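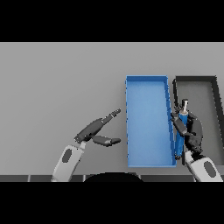
Computer rendering: blue and dark gray trays on a light gray tabletop.

Whitlock's new open records ordinance takes effect in July

We have been waiting a long time to write this one. The Whitlock city council has passed the open records ordinance, the mayor has signed it, and it takes effect on the first of July. If you wrote a letter, called your council member or sat through the hearing that ran past eleven at night, thank you! Nearly 200 written comments went into the file, and several of the changes people asked for made it into the final text.

So what does it do for you?

The biggest change is the deadline. Until now the city code said only that records would be provided "within a reasonable time," and reasonable could stretch a very long way. Readers of Radix will remember our tally from the winter: 174 requests still open at the end of the year, a few of them for things as ordinary as a building inspection report. Under the new ordinance, a department has 21 days to hand over the records, or to tell you in writing which exemption it is relying on. It can take one extension of ten days, but it has to ask for it before the first deadline runs out and it has to say why it needs the time.

The fees are better too. The first 200 pages of any request are free, and electronic copies don't count as pages at all. The city can still charge for paper copies beyond that, and for mailing. It can no longer bill you for the time a clerk spends deciding what to black out. That charge was the one we heard about most – one reader in the Fakero neighborhood got an estimate so high for a set of drainage studies that she dropped the request the same afternoon. She plans to file it again this summer, and we can't wait to read what she gets.

You don't have to give a reason for your request. You never really did, but the old form had a box marked "purpose" and plenty of people thought they had to fill it in. The box is gone. You don't have to live in Whitlock, either, and you can ask without giving your name as long as you leave some way for the clerk to reach you.

Some records are still off limits. Personnel medical files, open police investigations, sealed bids before they are opened, and advice from the city attorney all stay exempt. What's new is that the department has to release the rest of a document when only part of it is exempt. A single protected paragraph won't keep a forty-page report in the drawer anymore.

If you are turned down, or if the deadline passes and you hear nothing, you can appeal to the city's hearing officer. There is no filing fee, and you don't need a lawyer. You have thirty days from the denial to send in your appeal, so mark the date when the letter arrives. Silence counts as a denial, and that took some arguing to win. If the hearing officer rules against you, the courts are still open to you, the same as before.

A few tips from people who file a lot of these:

Ask for records, and be as exact as you can. "All emails between the parks department and the contractor about the Jonduvex playground, January through April" will get you somewhere. "Everything about the playground" will get you a phone call asking you to narrow it down.

Put the date on your request and keep a copy. The clock starts on the day the city receives it, and email counts.

If the clerk calls, call back! The people in that office know where things are kept, and a five-minute talk can save everybody a pile of useless paper.

Say you want electronic copies. It's free and usually faster.

What about requests that are already open? They get folded in. Anything pending on the first of July is treated as if it arrived that day, so the new deadline applies to it. You don't have to refile, although we'd send a short email asking the clerk to confirm that yours is still on the list.

There are things we wanted and didn't get. The ordinance doesn't cover the housing authority, which has its own board and its own rules, and text messages on officials' personal phones were left for a later vote. We'll be back on both of those in the fall, and louder.

The full text is at the library reference desk and on the city clerk's page. Our own two-page guide, with a sample request letter you can copy, will be in the next mailing – extra copies are free to any block club or tenants' group that wants a stack. And if you file something this summer, write and tell us how it went, good or bad. We want to print the results.

Radix newsletter, 22 May 2021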